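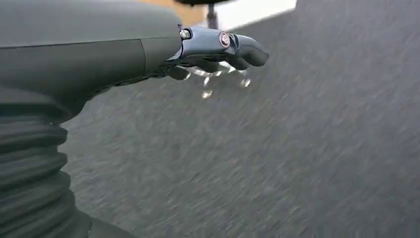 Gray floor, fine texture. Everything below is for surfaces like this one.

Textured floors: how I clean mine

May 11, 2023

I love a textured gray floor. I have one in the workshop and one in the back hall, and I'd put it in the kitchen too if the rest of the house would let me. It hides footprints, it's kind to your feet when you come in with wet shoes, and it goes with everything. It also holds on to fine dust like you wouldn't believe, and a quick swish with a mop just moves that dust around. So here's what works for me, after a lot of trying things out!

Dry first, always
Get every bit of loose dirt up before any water goes down. Use a vacuum with the soft brush head and go slowly, first along the length of the room and then across it. The second direction picks up a surprising amount. If you only have a broom, pick one with fine, soft bristles – the stiff outdoor kind skips right over the low spots.

Less soap than you think
This was my big mistake for years. I used a generous squirt of dish soap in the bucket, and the floor dried with a dull, slightly sticky film that grabbed dirt by the next morning. Now I use one teaspoon of mild floor cleaner in 4 quarts of warm water (check the label on yours, some want even less) and the difference is wonderful. If you already have that film, mop twice with plain warm water and let it dry in between.

Microfiber beats string
A flat microfiber pad gets down into the texture. A string mop glides over the top and leaves puddles. Farzana Mondal wrote in to say she cuts up old microfiber towels and clips them onto her flat mop, and I've been doing the same ever since. Change the pad as soon as it looks gray. I go through three for the workshop.

For stuck-on spots
Lay a warm, damp cloth over the spot, walk away for a few minutes, then rub with a soft nylon brush in small circles. Old toothbrushes are perfect along the baseboards. Skip steel wool and scouring powder, which can leave a pale, smooth patch that shows from across the room.

Grease and oil
Blot, don't wipe. Wiping pushes it into the texture. Once you've blotted up what you can, cover the spot with baking soda, leave it for 30 minutes, and vacuum. Repeat if there's still a shadow. I had a chain oil drip by the workbench last November that took three rounds and came out completely.

Scuffs
A clean tennis ball! Cut a small X in it, push it onto the end of a broom handle, and rub. It works on most rubber heel marks and saves your knees.

Things to check before you start
Find out what your floor is made of if you can. Vinyl, concrete, tile and rubber can all come in a very similar gray, and they don't all like the same cleaners. Vinegar is fine on some and bad for others. Try anything new in a corner or under a cabinet and look at it the next day.

Seeing what you missed
Turn off the ceiling light and set a flashlight flat on the floor, pointing across the room. Every crumb throws a shadow. It's a bit humbling the first time, but so satisfying when you do it again after vacuuming.

Janaka Rathnayake asked whether a steam mop is okay. It depends on the floor and on how it was put down, as heat can loosen some glues, so look up your own flooring before you try it. I don't use one on mine.

Next time: getting paint drips off a workbench without taking the finish along with them.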